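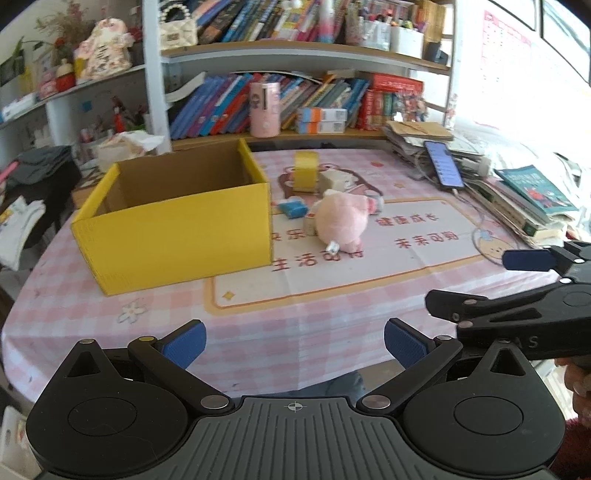 The Kullero pair at my table, jaws open, pig waiting.

19th March

Second week with the Kullero kit and my thumbs have filed a complaint. I promised the newsletter a proper review by the end of the month, and so far my notes consist of a drawing of a pig and the word "WHY" underlined. So I'm going to put it all down in the diary first and steal from it later.

What I'm supposed to be reviewing is the whole rental: two hand-held grippers, the app, the charger, a box of spare finger pads, and the checking service that goes with it, which is run by a separate company called Brotolora. You hold one gripper in each hand, you do ordinary chores with them, and the recordings go off to be checked and trimmed so that a robot arm can learn from them. The brochure calls this "teaching by doing." I've been doing since breakfast. Whoever is being taught has the better end of the deal.

Today was pig day. The task sheet says "place soft object in open container," and the soft object I own is the pink pig. She still has her tag on. The open container is the yellow box. I'd planned to do the whole set before lunch, have a sandwich, and do the blocks and the tape in the afternoon. I had the sandwich at a quarter to three, standing up.

The trouble with a plush pig is that she has no corners. You close the jaws on her and she just sort of agrees with you, bulging out at either side, and then when you lift she rolls. By the ears is best. By the middle works if you come in low. By the snout is undignified for everyone and the app marked it down as "unstable grasp," which I thought was fair. I will say for the blue pads that they hold on to fabric very well. There's a texture to them and it bites. On the tape they were good too, once I stopped going for the outside of the roll and put one finger through the hole like a normal person.

Paper is another matter. I tried lifting one sheet off the pile by my phone and got either nothing or the whole top layer. The manual has a page about this. The page says "thin items may require practice." I've had less annoying advice from fortune cookies.

Weight: fine for the first half hour, then you notice, then you notice nothing else. It isn't the lifting so much as the squeezing. The trigger has a stiff spot partway through its travel and you have to push past it every time, and the left one is stiffer than the right. I thought I was imagining this until I swapped hands and the grumbling swapped with them. I wrote to Kullero about it and got Seema Uniyal again, who is my contact there and has been very patient with a woman who once emailed her to ask which way up it goes. She says the spring loosens with use. I asked how much use. She said most people feel a difference after 200 grasps. I'm well past that. I'm past that with the pig alone. She's sending a replacement spring and a tiny screwdriver, and I look forward to losing the screwdriver.

Battery: no complaints. I charged the pair overnight and they got through the day. My phone is the one that can't cope. The app keeps the screen lit the entire time you're recording and it eats the charge like popcorn, so the phone has to stay plugged in, so there's a white cable going across the tablecloth all day, and I've hooked it with a jaw more than once. The second time I took the phone with it and recorded a lovely long shot of the ceiling. Brotolora sent that one back with the comment "task not visible." No, it wouldn't be.

About the checking service, since that's where half the money goes. You upload at night and they promise a verdict inside 24 hours. They've kept to it every time, I can't fault them there. The verdicts come as a list with a green or an orange dot and a few words. I've become far too invested in the dots. Yesterday I had a whole run of greens and told the man at the post office. He said "well done" in the voice you'd use for a child with a swimming badge, and I took it.

The orange ones are where I have my doubts. Some are clearly right (the ceiling). Some say "hesitation," and I'd like to know who gets through a day without that. One said "cluttered background," which I read out loud to the bookshelf. I'm supposed to be recording in a real home. That was the selling point! They wanted books and jars and a jacket on a chair. I wrote back to ask, fairly politely, and got a reply saying the flag is automatic and I could ignore it. Then it would be nice if it didn't come in orange.

I did do one tidy-up in the spirit of cooperation, which was to consider taking off the gingham cloth. The pig is pink and the cloth is pink and white and I wondered if the robot would lose her. Seema says no, leave it on, they like patterned cloths because most of what they get is people's bare desks. She was particularly taken with the placemat, the one with the cartoon animal and the Chinese slogans. She asked what they say and I told her the one I know for certain is 健康成长, grow up healthy, and that I was aiming for my wrists to manage that much. She said she'd pass it on to the engineers.

Now the comparison, which the newsletter will want. I had the Bakker set for a long weekend back in November, when the library in Tillton was lending one out. Lighter than this, nicer in the hand, and the grip was molded so you could hold it for ages. But the fingers were smooth and everything slid. I dropped an egg timer on my own foot with it. And there was no checking service at all, you just sent your files into the dark and hoped. If somebody could put the Kullero fingers on the Bakker handle I'd write the review tonight and go to bed.

Setup took me 20 minutes, which I'd call good for a thing with an app. It would have been shorter if the pairing screen didn't show left and right from the table's point of view. I spent the first morning recording with the two of them swapped. Every clip came back orange, quite rightly, and I had a small sulk and did it all over again.

Things I keep meaning to mention and don't:

The hubs at the sides of the body, the round black ones, are exactly where my knuckles want to go when I work close to the table. I've got a sore place now. I've stuck a bandage over it and the bandage catches on the sleeve of my red sweater.

With two in play you have to think about traffic. The right one comes in from the side while the left is still holding the jaws wide, and if you aren't careful they meet in the middle and clack like a pair of annoyed crabs. I've got better at it. I let the left go first and bring the right one in late. No idea if that's what a robot should do.

The spare pads pop on without a tool and I haven't needed one yet.

The carrying case smells. Rubber, mostly, and something like a new shower curtain. It lives in the hall now.

Price. I go back and forth. For one person doing this out of curiosity it's silly money, and I told Seema so, and she didn't argue. For a small outfit that wants kitchen-table recordings and doesn't want to buy a robot arm to get them, I can see it. You could hand the pair to anybody's aunt. I'm anybody's aunt and I was getting green dots by the third day.

I'd thought of giving it four out of five. Then this evening the app logged me out in the middle of a take, with the pig in midair, and asked me to rate my experience. So let's see how I feel when the spring comes.

Tomorrow is "stack rigid objects," which I think means the beige block and the little cream box, and if those run out I'll start on the books. I've also got to answer the newsletter about word count, buy plasters for the other hand, and ring my sister, who has left two messages wanting to know why there's a video of me apologizing to a toy. I must have sent it to the wrong thread. Pads wiped, both grippers on charge, pig put back on the table for the morning.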